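Category: Cookware > Saucepans > Small and Medium

Dilgate Covered Saucepan, Nonstick

The Dilgate saucepan is intended for everyday stovetop cooking in small households, staff kitchens and residential facilities. It is supplied by Zukden to both retail and institutional customers. The pan has an aluminum body with a nonstick interior and is suitable for gas, electric coil and ceramic cooktops. It is not suitable for induction.

The long handle is riveted in two places and stays cool during normal simmering. Customers ordering for shared kitchens may select a contrasting handle color, so that pans kept for allergen-free cooking are easily told apart from general stock.
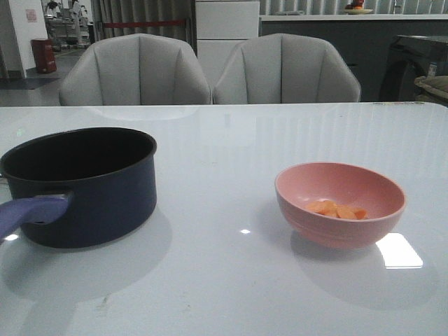
Saucepan with black nonstick interior and bowl of sliced carrots.

Specifications

Weight without lid: 182 ounces per case of four
Case quantity: 4
Handle colors: 14
Maximum oven temperature: 500 °F without lid
Item number: 215

The glass lid is packed separately and must be requested at the time of order. Lids from the earlier Clullidari line will fit this pan, although the steam vent sits closer to the rim.

Use and Care

Wash the pan in warm water with mild detergent before first use. Dry it fully and wipe the interior with a small amount of cooking oil. Low to medium heat is sufficient for vegetables, sauces and grains. Metal utensils should not be used – wood, nylon or silicone is recommended.

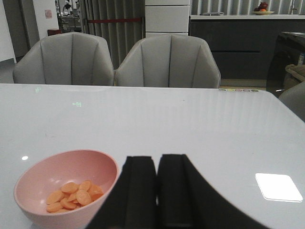 Pans may be placed in a dishwasher, but repeated machine washing will dull the exterior color over time. Discoloration of this kind is not covered by the warranty. When stacking, place a cloth or paper liner between pieces.

Ordering

Institutional orders are shipped from the Onyshchenko warehouse. Mixed handle colors within a case are accepted for orders of two cases or more. Damaged goods must be reported in writing and the original carton kept until the claim is closed. Prices and colors on this page were last reviewed on 10/2/18.

Comments (3)

marlow_kitchen: We have six of these at our senior center. Handles are still tight after a year of daily use. Wish the lid came with it.

TPK: Does the older lid really fit? Mine rocks a little on one side.

gravyboat22: Same here with the old lid, but it holds steam well enough for rice. Would buy again in a bigger size.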